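Wurkus Help: Can a machine do my chores yet?

Updated 2020-09-25

We get these questions from people who are thinking about buying or renting an arm for a kitchen, a laundry room or a small shop. The answers cover what we have set up ourselves and what we have tried in simulation. Prices and rental terms are on the Rates page.

Can I buy a robot that cleans the house?

You can buy one that vacuums the floor. A machine that picks up the socks first, wipes the counter and then puts the dishes away is not something we sell or know how to build at a price a family would pay.

What about folding laundry?

Towels, sometimes. A flat towel placed square on a table can be folded by an arm with a plain gripper. Shirts out of a basket are much harder. Cloth changes shape every time it is touched, and the arm has to find a corner again. We turn down laundry jobs for now.

Can it load a dishwasher?

Plates of one size, handed over in a rack, yes. A sink full of mixed dishes, no. Glasses are a problem for the camera as well as for the gripper.

So what works in a shop?

Jobs where the same part shows up in the same place. Moving parts from a tray to a fixture, loading a small machine, pressing a start button, stacking boxes of one size. If you can mark the spot with tape and the part is always on the tape, ask us for a quote.

How fast is it compared to a person?

Slower on almost everything. On a tray-loading job at Drovska the arm moved 485 parts in a shift, and a practiced worker there does more than that before lunch. The arm was kept on because it could run after closing.

Do I need someone to watch it?

Yes, at first. Plan on 2 weeks with a person nearby. After that most shops check on it between other tasks. Do not leave any arm running in a home with children or pets in the room.

Which gripper should I ask for?

Start with two fingers. It handles most small rigid things. Suction cups are better for flat boxes and sealed bags. Hands with many fingers are available from Hostar, but they cost more than the arm and we do not service them.

Do you test my job before I pay for it?

We build your table in simulation and run the job there. This finds reach problems early, such as a cabinet the arm cannot get around. It does not tell you how a sticky drawer or a bent tray will behave, so there is also a test on real equipment before the final quote. 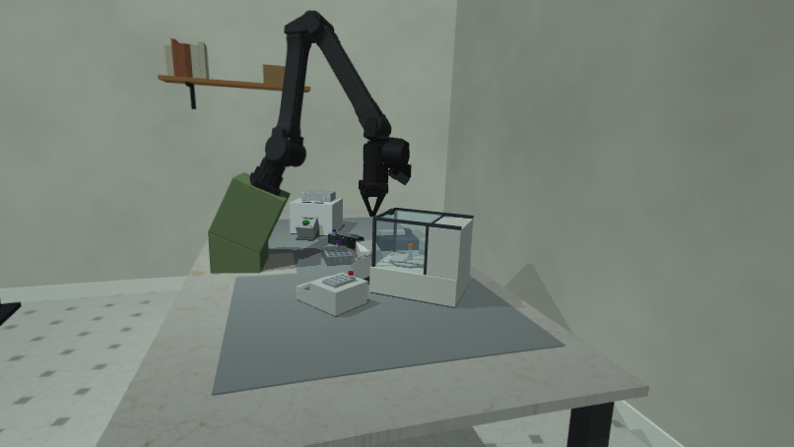

Bench job in simulation: two-fingered gripper, racks and a glass-sided enclosure.

What do you need from me for the simulation?

Table height, the size of each thing on it, and photos from 2 sides. If a lid or door has to be opened, tell us which way it swings.

Can I move the arm to another job later?

Yes. Changing the tray layout is a setup change and is billed by the hour. A new part usually means new fingers. Customers on the Arnaud plan get one layout change included.

When will home robots be ready?

We don't give a date. We look at this page again every September and change the answers that need changing.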